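Home | Issues | Authors | Search

Reading time: 3 min

4.2 Changes to the work of the dish room

The study covered two canteen kitchens, one at Merngate and one at Vodstead. Both had moved part of their dish handling to a robot arm under the Pleretent project. Before the change, each dish room was staffed by two people per shift, one scraping and loading, the other unloading and stacking. Afterwards the arm took over most of the unloading, and the second person was given a mixed job that the rota called "support".

We interviewed 13 members of staff and observed 20 shifts. During those shifts we logged 245 occasions on which a person stopped what they were doing to attend to the arm. Of these, 232 were dealt with by the dish room staff themselves. The remaining 13 were passed to the supervisor or to the supplier's helpline.

Staff did not describe the new job as easier or harder overall. They said it was broken up differently. Lifting and bending had gone down, and several people with sore wrists or backs were glad of it. Waiting had gone up. One kitchen porter at Vodstead said she now spent her mornings "half doing my work and half keeping an ear out". The rota made no allowance for this, and time spent listening for a fault was not recorded anywhere.

The racks drew more comment than any other piece of equipment. A person unloading by hand can take hold of a wire rack wherever it suits them and will shift it without thinking if it is in the way. The arm needs it in a known place. Staff at both sites had learned to set racks down squarely and to leave the handles clear, and new starters were taught this on their first day.

Figure 3. Two-tier wire dish rack with plate dividers and looped end handles, with part of the robot's gripper at lower right.

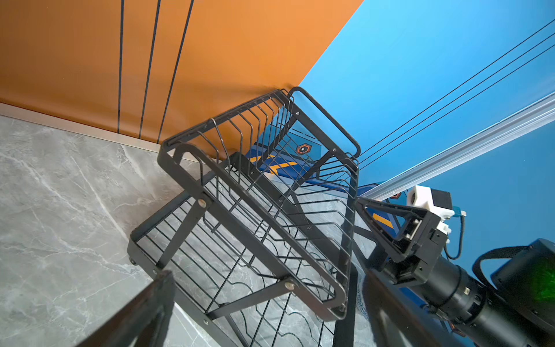 Placing the racks was treated by managers as a small matter of tidiness. The staff saw it as a skill, and they had views on who was good at it. At Merngate the two longest-serving porters were often called over from other tasks to set things straight, which added to their load without changing their grade or pay. Margaritis raised this at the February review meeting, and the job description was later reworded to mention "preparation of equipment for automated handling". The pay band stayed the same. We return to the question of grading in Section 5, where the Fragkou kitchen, which kept to hand unloading throughout, is used for comparison.

Contact: Iraklis Margaritis, corresponding author | Copyright the authors | Back to top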